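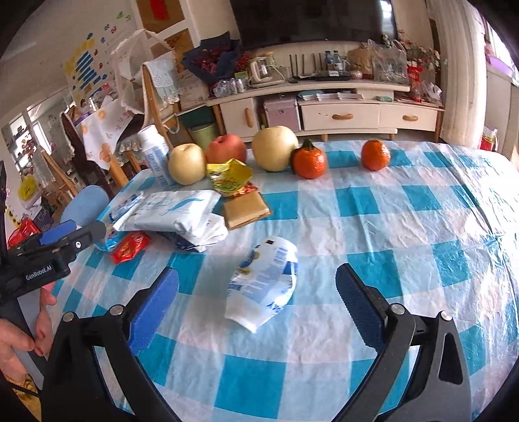 Table before sorting. Fruit at the back, wrappers and packets in front.

Home & Household / Clearing Up
Home Threads Archive About
Monday, April 17, 2023, by Bohdana Zinchenko

1/ Thread on clearing a snack table. Same method I use for the kitchen counter, smaller surface.

2/ Starting state: fruit along the far edge, one bottle standing at the left end of the row, packets and wrappers spread over the front. A large white plastic bag sits on top of another white package with a red packet partly under both. Stacks like that get handled first. You can't sort what you can't see.

3/ Lift the bag, check inside, set it aside open. If it's sound it becomes the trash bag. If it has a hole it goes inside the trash bag.

4/ Next, wrappers. Pick each one up and squeeze it before you decide. A crumpled wrapper with half a cookie in it looks the same as a crumpled wrapper with nothing in it. I have thrown out the wrong one more than once.

5/ Sealed packets go in the snack drawer, flat, label up. Opened ones get a clip and go at the front. No clip, no drawer.

6/ Fruit. Apples and pears go to the fridge once ripe, in separate bags. Asian pears keep for weeks cold. They bruise from very little pressure, so don't drop them in under the apples.

7/ Tangerines stay out for up to a week, then fridge. If one still has its green stem, leave it on. Pulling it can tear the skin, and a torn tangerine molds quickly.

8/ Bottle goes last. It's upright and capped, so it can wait.

9/ The cloth. Blue and white check, plastic, crinkled. Crumbs sit in the creases and a dry wipe only moves them along. Damp cloth, dish soap, one direction, toward yourself, with the other hand cupped at the table edge. Second pass with plain water or it stays tacky.

10/ Creases: hair dryer on low, held well back, then smooth by hand. Do not iron. Wajid Magsi wrote in to say he irons his through a towel. He has since written in to say he has a new tablecloth.

11/ Checks are useful for one thing. If the lines run parallel to the table edge, the overhang is even. I straighten to the lines and skip the tape measure.

12/ The fabric covers on the chairs are a separate job. Lace edging goes in a mesh bag, cold, gentle cycle. The orange floral one on the high chair gets washed more often than everything else in the room combined.

13/ Nanna Þorgeirsson asked how long the table takes. 17 minutes at my pace, cloth included, chairs not.

14/ Drawer dividers next, probably in September. The cabinet behind the table is on the list.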